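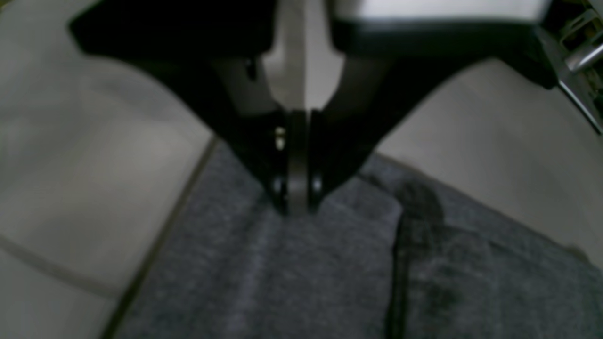

Dark grey cloth on a light grey top.

Drustport Upholstery List
Subject: Re: Kong cloth from Tradex, worth the money?
Date: July 10, 2020

> I have six dining chairs with drop-in seats to cover and I'm
> tempted by the Kong range that Tradex are doing. The leaflet says
> it is "family proof", wipes clean with water and has been through
> 2,000 rubs without marking. It is 20 pounds a metre, which is more
> than I usually spend, but if it lasts I won't mind. The shop in
> Brikham has it on the roll. Has anyone used it? Also, do I need
> to put a lining under it? The man on the counter said no.

I'd hold on to your money for now.

Take the rub figure first. 2,000 rubs sounds like a lot until you compare it with other cloth. Most of what gets sold for ordinary household seating is rated at many times that, and a dining chair used every day by people in jeans is harder on cloth than a bedroom chair with a dressing gown thrown over it. If 2,000 is the whole of the test then it is a cushion fabric, and a weak one. If it's one stage of a longer test, Tradex ought to print the rest. Ask them which test was used and at what point they stopped. I asked in June and was sent the same leaflet again.

"Without marking" bothers me as well. Marking and wearing through are different things. A cloth can look perfect on the face while the threads are thinning where it bends over the front rail, and that's where drop-in seats always go first. You won't see it until you can get a finger in it.

As for wiping clean with water, of course it does, on the day you buy it. So does nearly anything with a finish on it. What I want to know is how it behaves after a couple of years of being wiped. Some of these finishes come off with washing up liquid, and then you have an ordinary cloth that cost you 20 pounds a metre. I'm not saying Kong is one of them. I'm saying the leaflet is silent on it, and leaflets usually shout about anything good.

Get a sample, and a proper one. The little squares on the card are no use to anyone. Ask for a piece the size of a dinner plate and do this:

Pull it hard on the bias and let go. If it stays baggy, so will your seats.

Fray a cut edge with your thumbnail. If it comes apart in long threads you'll be fighting it at every corner, and your staples will need to sit further in than you'd like.

Put tea on it, leave it overnight, then wipe it. Most people blot the stuff up straight away and call that a test.

Hold it up to the window. If daylight comes through in pinpricks, the old cover will show, or the wadding will work its way out.

On the lining, the man on the counter is wrong, or he has never stripped a chair. Always put calico on first. It takes the strain off the top cover and holds the wadding in place, and it makes the job far easier to redo. It costs very little next to the cloth. The one thing to watch is thickness — drop-in seats fit tightly in the frame, and calico plus a heavy top cover can be enough to stop them dropping in at all, or to split an old joint if you thump them home. Try one seat with the layers pinned on before you cut the rest. If it's tight, take the old covers off completely. I took 3 off one chair last year and the seat finally went in without a mallet.

Do you know what is on yours at the moment? And are the frames glued up sound? I would want to know both before spending a penny on cloth from anybody.

If someone on the list has had Kong on a chair in daily use for more than a year, I'd like to hear from them — and I'm quite ready to be told I'm wrong about it.

To leave the list, send a blank message with "unsubscribe" in the subject line.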